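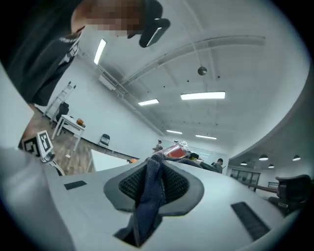

Figure 3. Navy blue cloth, crumpled and twisted.

4.2 What people mean when they say a thing is "put away"

I went into the Prollau interviews thinking I knew what a tidy home was, and I came out of them a good deal less sure. My plan was simple enough: ask people how they decide that a piece of laundry is done with for the day, write down the words they use, and sort the words afterward. The trouble started with the sorting. Take a cloth like the navy blue one in Figure 3, all crumpled and twisted. I'd call that "lying about," and so would my mother, but plenty of the people I talked to would call it put away the moment it landed in the right drawer, creases and all. Folding didn't come into it for them. One woman in Nevby told me (laughing at me a little, I think) that folding is for guests.

We ended up with 266 usable answers from 97 households, and I read every one of them at my kitchen table before Hwa-young Moon and I sat down to code them. She coded by place, I coded by shape, and we argued for most of April over which one should come first. Place won. When people explained why a towel or a shirt was put away, they nearly always started with where it was, and only got to how it looked if I kept asking. I did keep asking, and I suspect I made some folks feel guilty about their closets!

There's one group that doesn't fit. In 12 households the person answering talked about shape first and location hardly at all, and a neat stack on the back of a chair counted as put away even if it sat there all week. Ankica Petek, who read an early draft, thinks these are mostly homes short on storage, where a chair really is the place. I like that idea and can't prove it. We never asked about closets or drawers in the first round, which I still kick myself over, and by the time we added the question most of those families had stopped returning my calls.

I should say something about the word "clean," too. Popescu's earlier survey treats "clean" and "put away" as two steps on the same ladder, and I'd planned to do the same. Our people wouldn't have it. They kept a whole middle category of things worn once, not dirty, not ready for the drawer either, and they had wonderful names for it: the halfway pile, the tomorrow chair, the maybe hook. We coded all of these as "resting," a label Hwa-young still dislikes. Section 4.3 looks at the resting items on their own and at who in the house gets to move them.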